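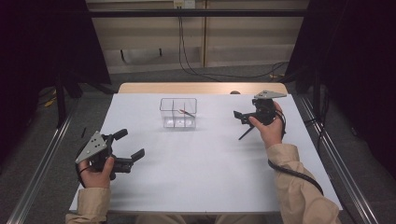
July 2, 2019

Second day on the backup job at Skellari. Started at the point where I stopped last night, with the old nightly script switched off and the new one not yet trusted.

The file server holds 84 shared folders. Lenuța's list from December has 78. The missing six were all made after the list was written, so none of them was ever added to the script, and none has been backed up. I copied those six by hand to the spare disk before touching anything else. It took most of the morning. The largest is the drawings folder, and the copy stopped twice on file names that were too long for the target. I shortened the path at the top level and it went through on the third try.

The cause is plain enough. The script reads a fixed list of names. A folder not on the list is skipped and no warning is written to the log. I have changed it to read the folder names from the server at the start of each run, and to take an exclude list instead. Anything new is now included unless somebody says otherwise. The exclude list has two entries: the scratch folder and the printer queue.

Lunch at the desk. Gifty rang about the licence for Grollitz. The renewal is per machine and not per user, which I had wrong in my notes. Corrected.

Afternoon on the restore test. I picked one folder, the wages archive, and restored it to an empty directory. 1,395 files in the source, the same number in the copy. Then compared checksums. All matched except one spreadsheet, which Abla had open and had saved while the job was running. Asked her to close it, ran that folder again, and it matched. Open files are still a weak point. Suwannarat can take a snapshot first and copy from that, but the option is off by default and needs free space on the same volume. I don't have a figure yet for how much. Will measure it on a normal working day — month end would give a false reading.

Dates in the log were another nuisance. The server writes day first, the new tool writes year first, and the summary mail sorts them as text. So the first of the month came out above the thirtieth and I spent a while looking for a run that was there all along. Everything now writes year first. Amber's report template needs the same change, and I have sent her the line to edit.

Time for a full run, first pass: far too slow. Compression was set to the highest level, and much of the data is scanned PDFs and photographs which hardly shrink at all. Set it to the fast level. The archive grew very slightly and the run now finishes before people come in.

Not done: the key for the encrypted set. It is still on the same server as the data, so a dead server would leave us with an archive we can't open. Salamatu has a slot in the safe at Lustitz and will take a printed copy. I need to print it, check it by typing it back in from the paper, and then remove it from the admin's home directory.

Left the new job scheduled for tonight with the mail summary going to me only. Old script kept, renamed, execute permission removed.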